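The summer we moved to Lillwood I made a rule that Saturday-type chores would not eat our whole family life, and then of course they did, for about a year and a half. Laundry, groceries, somebody's soccer cleats. By the time we sat down together everybody was cranky and wanted a screen. So this past November I started something new, and a few of you have asked me to write it up, so I am finally doing it!

We call it the Long Table. My friend Mihret Tsegaye gave me the idea. When she was growing up, her grandmother kept one evening a week when nobody was allowed to leave the table until the coffee had been poured three times. Three rounds! If you've been to an Ethiopian coffee ceremony you know that is not a quick thing. The kids were bored silly for the first round, she said, and by the third they were telling the best stories of anybody.

I can't roast coffee to save my life (I tried, the smoke alarm went off and my neighbor came over in her bathrobe), so ours is a cocoa and popcorn version. The bones are the same, though. Three rounds, one evening a week, everybody stays.

Round one is food and complaining. I'm serious. Everyone gets to gripe about their week while the popcorn goes around, and no one is allowed to fix anything. My son complained about the bus for the entire month of November. I complained about the dishwasher. My husband, who never complains about anything, spent ten full minutes on the way people at his work load the printer, and my daughter laughed so hard she had to go walk around the kitchen.

Round two is the question jar. It's an old pickle jar with slips of paper in it, and you pull one and everyone answers. I wrote most of the first batch myself and they were too much like homework. "What are you grateful for?" got me a lot of shrugging. The good ones came from the kids. What would you do with 2,000 bouncy balls? Which relative would you want on your team in a zombie movie? What's the worst gift you ever pretended to like? (That one got a little heated. I stand by the slippers.)

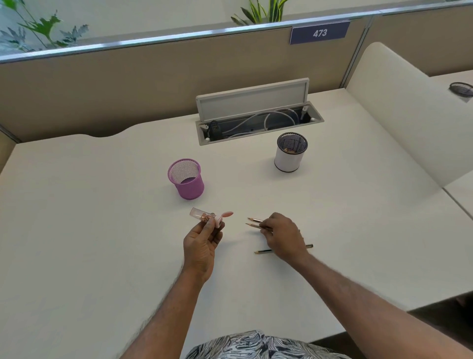
Round three is the quiet one, and it has become my favorite. By then it's getting late, the lamp is on, and one person tells a story about somebody in the family. It has to be somebody who isn't at the table. We've done my great-aunt who drove a delivery truck, and my husband's dad getting locked in a church overnight, and a whole saga about a goat that I am still not sure I believe.

We don't have a lot of family close by, so we started borrowing some. Yeshi Demissie from down the street came the second week with her two boys and a tray of sambusas that made my popcorn look very sad. Then Inmaculada Mateos, who teaches my daughter piano, came and told us how her whole town stays up for the parade the night before Three Kings Day, and how the candy gets thrown so hard that people bring umbrellas and turn them upside down to catch it. My kids have talked about those umbrellas ever since. Guess what we are doing next January!

A few things I've learned, if you want to try it.

Start earlier than you think. We began at 7:30 and that was a disaster with the little ones. Now we start at 6 and the third round still happens before anybody melts down.

Keep the food dumb. The week I made a real dinner I was up and down the whole time and missed most of the stories. Popcorn, apples, cocoa, done.

Let the teenagers be grumpy. Mine sat with his hood up for the first two weeks. I said nothing (it nearly killed me) and the third week he pulled a slip out of the jar before I'd even gotten the lid all the way off.

And skip a week when you have to. We missed one when everyone had the stomach bug and another when I just plain forgot. I felt terrible about it – like I'd broken something – and then the next week the kids set out the mugs without me asking.

My mom called in the middle of it last week, so we put her on speaker and leaned the phone against the jar. She told one about my grandfather and a borrowed suit that I had never heard in my life. The suit belonged to the mayor. I'm going to make her tell it again when she visits in the spring so I can write it down properly.

If your family does something like this, tell me in the comments, and please send questions for the jar. We're running low, and my son keeps putting the zombie one back in.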